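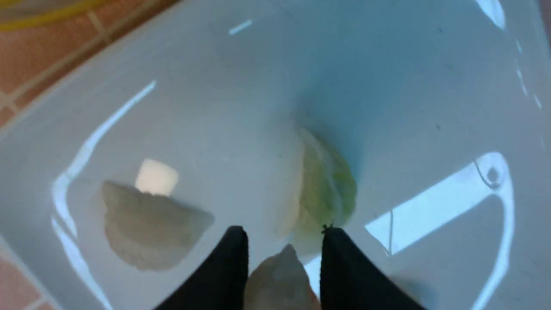 Skodovus Home Recipe Notes

Version 2, released Saturday, August 1, 2026

Skodovus is a text collection of handwritten household recipes, typed up and lightly tagged. It covers dumplings, soups, pickles and flatbreads. Version 1 had dumplings only.

Contents

recipes.csv - 2503 recipes, one per row
variants.csv - 729 rows linking a recipe to an earlier or later form of it
glossary.csv - 623 ingredient and tool words with their spellings
scans/ - not included, see Access

Columns in recipes.csv

id: a number that stays the same between versions
title: as written on the card, or blank
body: full text, line breaks kept
language: Korean, Thai, Portuguese, Finnish or English
english: translation, where we have one
household: a code, never a name
decade: a guess by the person typing, blank if there was nothing to go on
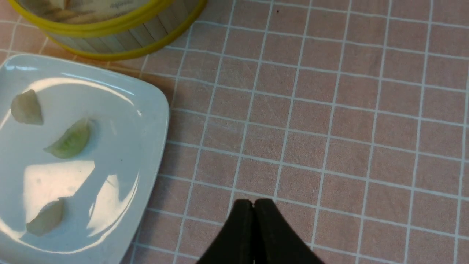
Three dumplings on a square white plate.

How it was made

Cards and notebooks were lent by families in Iltby and typed by hand. Man-sik Shim and Nelli Laaksonen did most of the Korean and Finnish pages, Gilmar Holanda the Portuguese, and Rattana and Waraporn Saengthong the Thai. A second person read every page against the scan. Spelling mistakes were left alone. Crossed-out words are kept in square brackets.

Amounts have not been converted. A "cup" may be a teacup, a rice cup or a tin lid - the glossary lists the ones we could pin down.

Known problems

Soups are thin before the 1970s. Household 14 used its own shorthand for flour and we are only fairly sure of the reading. Some English translations from July were done in a hurry and still say "leaf" where cabbage is probably meant.

Please do not use the recipes as food safety advice, the pickles in particular.

Access

Text files are free to reuse with credit to Skodovus. Scans can be viewed at the Wongsuwan reading room by appointment. Send corrections with the recipe id and the line number.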